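Keeping the Small Arm Honest

At Kokis, a workshop in Sillport where teaching cells are prepared for schools, the smallest cell gives the most work. It is one arm, one table and a children's guessing game with French animal names. The arm must fold the red panels up and down, one by one, and leave the neighbors alone. For a person this is easy. For two plastic fingers it is a matter of very small distances.

I spent a morning in March with the technicians who look after it. The cell runs on software from Trodorora, and they speak of it with respect but without love. Their attention goes mostly to the fingers.

Fingers first

The fingers are white plastic plates with a row of small holes and a step on the inner edge. A pair lasts 700 cycles before it is taken off and inspected. The technicians look at the tips under a lamp and pass a fingernail along the step. If they feel a burr, the pair is changed, even when it still grips well.

After a change comes the slow part. The arm is brought down by hand control until the tips are over a panel, and then one looks through the wrist camera. On the game, the panel between the cow ("Vache") and the giraffe is a good place to check, with hinge brackets close by. The gap between the tips should stay narrow and even from top to bottom. 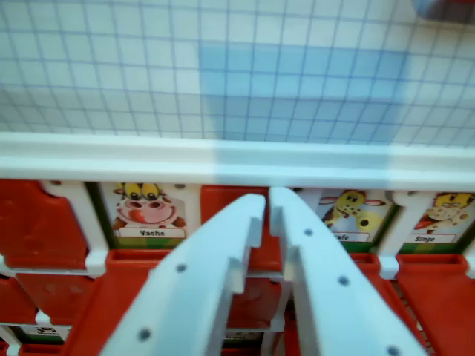
The board must not walk

A light board moves a little each time it is touched. The operator does not see it, but the arm works from the position it was taught, and after some hours it arrives 2 millimeters too far to one side. Then it pushes a bracket where it should lift a panel.

The method at Kokis came from Pongsiri, a supplier of fixtures. The arm backs away to its waiting point, and the whole face of the board is compared with the list of panels that should be up. In the middle row, for example, five red tiles are raised and three cards are showing. If the list and the board do not agree, the technician corrects the panel by hand and teaches the corner points again - this takes 12 minutes when it goes well.

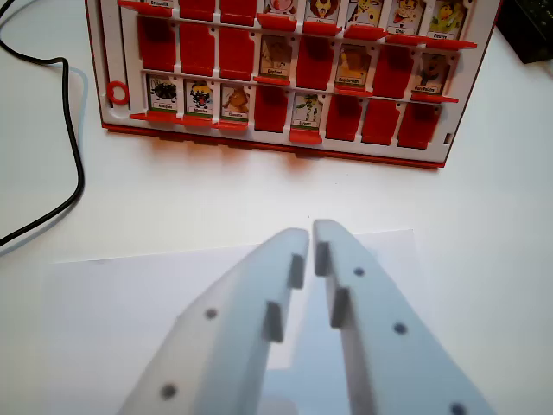
What goes in the logbook

The cell has made 3,150 cycles up to now, and each finger change is written in a paper notebook with the hour and the initials. I asked why not in the computer. The answer was that the notebook is already beside the tools.

The next pair will have a softer pad at the tip. It should arrive in May, and the teaching of the points will start again from the first corner.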